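Rapport de projet -- Ordonnancement de saisies à deux bras pour le tri de petites pièces métalliques

1. Objet du projet

Le projet porte sur la couche logicielle qui décide quel bras prend quelle pièce, et dans quel ordre. Les pièces sont des écrous et des raccords posés dans un casier à compartiments. Elles doivent être transférées dans un bac voisin. Le pilotage bas niveau des articulations était fourni. Nous avons écrit le module de perception, le planificateur de tâches et l'outil de relecture des journaux. L'ensemble s'appelle Omlow.

2. Architecture

Omlow est découpé en trois processus qui échangent des messages horodatés. Le premier reçoit les images et publie une liste de pièces, chacune avec un indice de case, une classe et une orientation. Le deuxième tient à jour l'état du casier et produit un plan. Le troisième traduit chaque étape du plan en trajectoire et surveille son exécution.

Nous avions commencé avec un seul processus. La détection bloquait alors la boucle de surveillance et une demande d'arrêt pouvait attendre la fin d'une inférence. La séparation a réglé ce point, au prix d'une gestion plus lourde des horloges.

3. Perception

Le détecteur a été entraîné sur 439 images annotées par nous avec Nurnetti, l'outil d'étiquetage du laboratoire. La grille du casier est estimée à part, à partir de ses parois, puis chaque pièce détectée est rattachée à la case la plus proche. Ce rattachement corrige une bonne partie des erreurs de position.

Les confusions restantes concernent surtout les pièces cylindriques. Debout, un raccord court présente un cercle avec un trou central et ressemble à un écrou posé à plat. Nous avons ajouté une classe « debout » distincte, ce qui a demandé de reprendre une partie des annotations.

4. Planification

Le planificateur attribue à chaque pièce un coût par bras : longueur de trajet, marge par rapport aux parois de la case, pénalité si l'autre bras occupe la zone. La zone commune est protégée par un verrou. Un bras qui ne l'obtient pas passe à une pièce accessible sans traverser cette zone, ou attend.

La première version du verrou provoquait des blocages mutuels : chaque bras tenait sa case de départ et attendait la zone de dépose. Nous imposons maintenant un ordre fixe d'acquisition, dépose puis saisie.

5. Essais en simulation

Sur 43 scénarios générés, le plan est allé à son terme dans tous les cas sauf 12. Dans la plupart de ces échecs, la pince touchait une paroi à la descente, avec une pièce couchée en diagonale dans sa case. Réduire l'ouverture de la pince avant la descente est prévu mais n'est pas encore codé.

6. Passage sur le poste réel

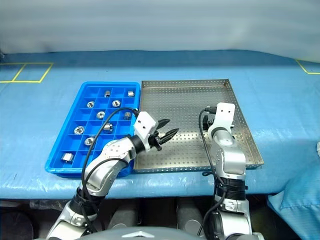
Le transfert des paramètres de simulation vers le poste a surtout posé un problème de repères. La position du bac était codée en dur dans le fichier de configuration, et nous l'exprimons désormais par rapport au casier. Le bac en inox perforé touche le bord droit du casier bleu, si bien que la zone verrouillée couvre leur limite commune -- c'est au-dessus d'elle que se tient la pince ouverte du bras gauche. Les reflets du métal brossé nous ont aussi conduits à exclure la surface du bac de la détection. Il reste à traiter le câble du poignet gauche, qui forme une boucle au-dessus du casier et que le modèle de collision ignore encore. La branche de travail contient 14 tests unitaires sur le verrou, et aucun sur les câbles.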